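### 3. Règles d'exploitation du poste de tri

Notre projet portait sur la rédaction d'un règlement pour le poste à convoyeur de l'atelier Besstead. La première version, écrite en novembre, comptait 7 règles. Les deux qui ont posé problème sont la position d'attente et l'approche de la pièce.

**Règle 2 – Position d'attente.** Tant qu'aucune prise n'est commandée, les mains restent ouvertes, doigts joints, du côté du rail proche.

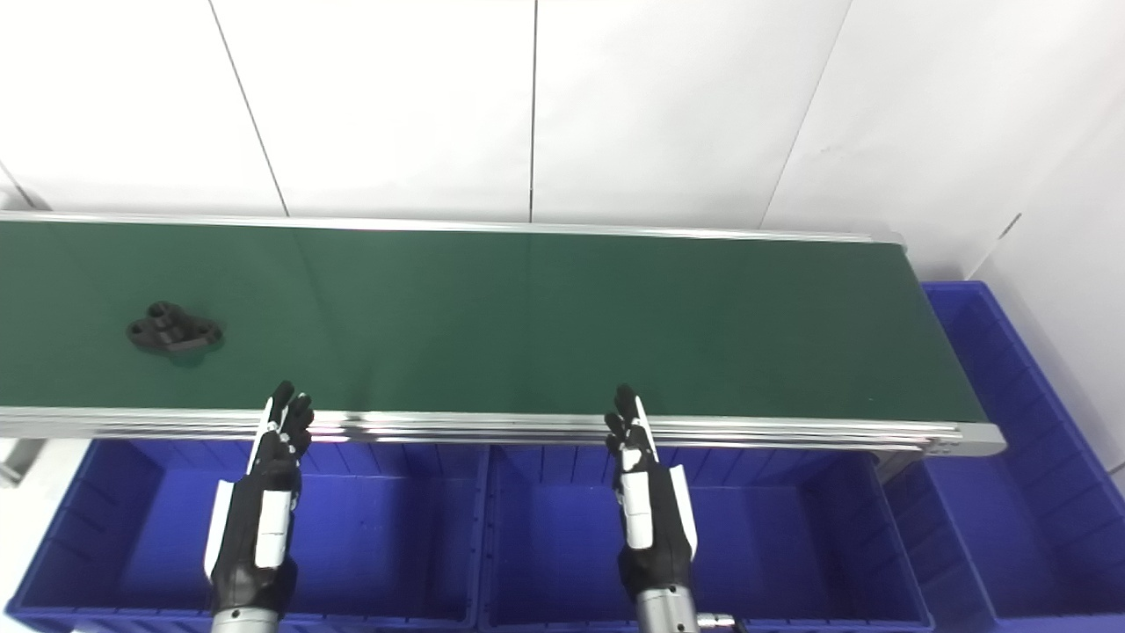
Katsuhiko Takeda nous a fait remarquer qu'une position d'attente ne vaut rien si le texte ne dit pas qui autorise le robot à en sortir. Nous avons donc ajouté une phrase : la sortie d'attente est validée par l'opérateur, hors de la zone de travail.

**Règle 4 – Approche.** Une seule main s'avance au-dessus de la bande, l'autre reste en retrait. La vitesse est limitée à 75 mm/s pendant toute l'approche. Toute reprise manuelle d'une pièce impose l'arrêt préalable du convoyeur.

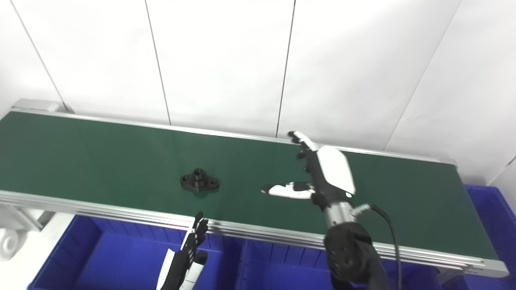

*Figure 2 – Main droite au-dessus de la bande, près d'une pièce noire à bride.*

Sur 696 cycles relevés dans le journal Trornow, 139 ont été lancés sans validation écrite. La règle 2 a été réécrite en conséquence ; la règle 4 n'a pas changé.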